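Mailing list archive: bench-teaching
Posted by Vesna Ivanov, Apr 14, 2024
Filed under: Teleoperation, Two-arm tasks
7 replies

Hello all,

I'm so glad this question came up again, and thank you for writing it out in such detail. I started an answer over breakfast, let it get away from me, and came back to it this evening with a cup of tea, so please forgive the length.

> We have the Pista arms at Wuvside up and running and can drive both
> of them remotely. My trouble is with the second arm. When I teach a
> sorting task, one arm does all the work and the other just hangs
> there, or else I try to use both and they end up nose to nose over
> the same bin. How do you all divide the work? And do you bother
> keeping the clumsy runs?

First of all, nose to nose is perfectly normal! When I began at Jastiven I spent most of August with one arm parked well off to the side because I was frightened of knocking the two together. It made for very tidy recordings and a robot that had no idea what its other hand was for. Radonjić (our bench software, for anyone new here) will happily record a parked arm for as long as you like, and then that's what you've taught it.

What helped me was moving to small plastic bins set close together, with jars and tubes to handle, so that the middle of the table has to be shared. You learn to bring one gripper in lower and nearer to you while the other stays higher up.
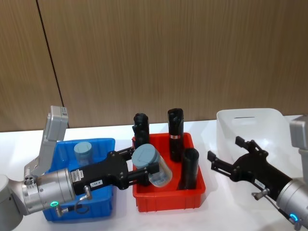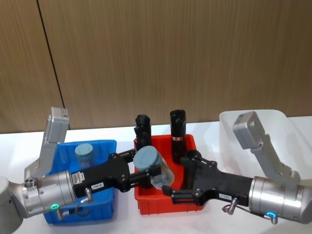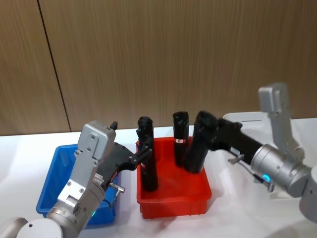 Teleoperation > Sharing the workspace

My own habit is to give each hand a bin it "owns" and then one bin in the middle that belongs to whoever is holding something. If the left hand has a jar over the red bin, the right hand may come close with its fingers open, but it doesn't reach in until I've decided what the left is going to do next. I say it out loud while I'm driving, "left has it, left has it," and I don't care who hears me.

Watch the tilt, too. A jar gripped on its side takes up far more room than the same jar standing up, and it's easy to forget that when you are looking at the lid and not the bottom end. The tall black tubes are the other thing I'd warn you about, as they stick up over the rim of the bin and your fingers come in sideways right at that height. Go slowly for the last little bit. I tend to stop completely for a breath before I close, which gives a nice clear moment in the recording where the gripper is lined up and still.

And do think about your cables. Ours hang in a small loop under each gripper, and when I get down low over a rim I am always thinking of that loop before I think of the fingers.

As for the clumsy runs, yes, keep them, with a note! We had 215 runs on our bin task when I last looked, and I had thrown away plenty before that which I now wish I had back. If you fumble a tube and then pick it up properly, that's a lovely thing for the robot to see. I only drop a run if I've lost track of what I was trying to do, or if the two arms have touched. I do try to quit after 3 bad ones in a row and go for a walk, and I come back a much better driver.

I know a few people on the list are aiming for 2000 runs before they train anything at all. I'd train much sooner than that, even badly, just to find out which part of the table you've been neglecting. With mine it was the far back corners, every time.

Do write back and tell us how the middle bin idea goes at Wuvside, and which hand you end up favoring. I'm hopelessly left-armed on the robot and right-handed at home, and I would love to know if anyone else is the same.

Warmly,
Vesna

Reply to list | Reply to sender
Shared 3 times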